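The Blank Wall Panic

The catalog from Woltov arrived in April, and by page three it had told me my walls were underperforming. The cure was a set of matched prints in thin black frames, 828 dollars before shipping. Famard sells nearly the same set with wider mats. I have yet to meet anyone who looks at either one after the first week.

Princess Magbanua, a decorator who has worked on 107 apartments and liked, she says, fewer than half of them, blames the word "curated." People used to put up what they had. Now they wait, sometimes for years, until they can afford a wall that agrees with itself.

I am not sure the old way was so wise either. A plate on a wall strikes me as a plate you can't eat from, and I have never trusted the hooks. Printed cloth sags at one corner by the second month, and cartoon trucks have a short season in any child's life.

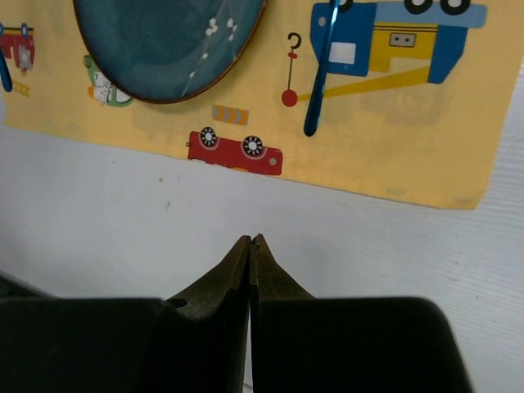 Still, I would take a dark teal plate with white blossoms and a yellow cloth full of vehicles over the Woltov set. They don't match, and I doubt a stylist would let them near each other. A crane truck with a blue cab and a red hook at least gives you something to look at while the kettle boils.

Magbanua thinks I am being sentimental, and she may be right. She warns that mismatched walls are already for sale — Cinwood offers a "collected look" bundle, boxed, with a paper template showing where each piece goes. I asked how many nails it needs. The answer was 2, and they were extra.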